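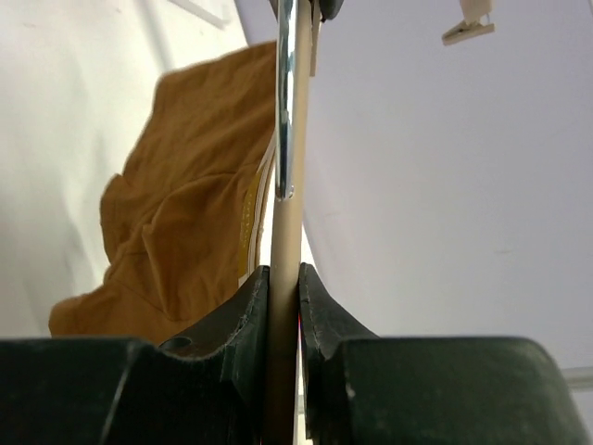

Subject: Re: closet hardware, hook spacing on rod

On 22 February, a list member wrote:

> We are refitting the wardrobes in the Estach building and I have
> two questions. First, does chrome hold up better than painted
> wire for hangers in daily use? Second, what spacing do people
> use? The Visser sheet gives 42 mm per garment and that looks
> tight to me for anything heavier than a shirt.

On the first question: chrome, if the plating is sound. Painted wire sheds at the bend, where the hook bears on the rod, and the flakes end up on collars. We replaced 500 painted hangers with plated ones last August and have pulled 29 since, all for bent necks. None for finish.

Check the tip of the hook before you order. It should be rounded. A cut end snags knits when one hanger is lifted past another, and a light-colored rod will show every scratch.

On spacing: 42 mm is fine for shirts and thin tops. For sweaters and lined jackets I would go to 98 mm. Fabric that is pressed flat on the rail holds its creases, and people pull harder to get a hanger out, which is how the necks get bent.

Trandura sells a clip-on spacer. I have tried it on one rail only. It slides under load unless the rod is wiped down first. The Vatosik version has a screw and stays put, but it leaves a mark on softer finishes.

What diameter are your rods? The hook opening needs to clear them with a few millimeters to spare.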